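Rewatching Skeltach before the new season

Thu 7 October

I finished the first season of Skeltach again last night. It was my third time through, and I wanted it fresh before the second season starts in April. My cousin Raed Boutros came over for the last two episodes and we ate first, so we didn't get going until late.
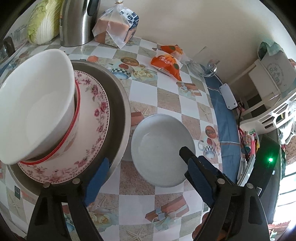

Dishes on the kitchen table.

The season holds up. Noura Awad is still the best thing in it. The first time I watched, I thought she was playing the detective too flat, but knowing how it ends, you can see her holding back in nearly every conversation with her brother. The ferry episode is slower than I remembered. I would have cut the whole subplot about the missing permit.

Studside, the fan forum I post on, has been arguing about whether Akgül is really dead. The main thread was at 1,274 replies when I checked this morning. Most people there think he got off the boat before the fire. I don't buy it. We see his coat and his watch, and the show has never cheated on something like that.

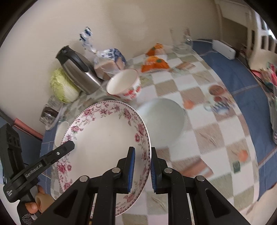

Raed thinks the body belongs to the harbor pilot and that Akgül will turn up in Rirura under another name. He has a point about Rirura. The town gets mentioned in 3 different episodes and we never go there — that has to lead somewhere. I just think it leads to the sister.

What I want from season two is fewer flashbacks and more of the police station, which was the funniest part of the show and mostly dropped out after episode five. I'd also like them to keep the same composer, but I haven't seen anything on that yet.

I'll post about each new episode the day after it airs, same as last time. Spoilers are fine in the comments on this one.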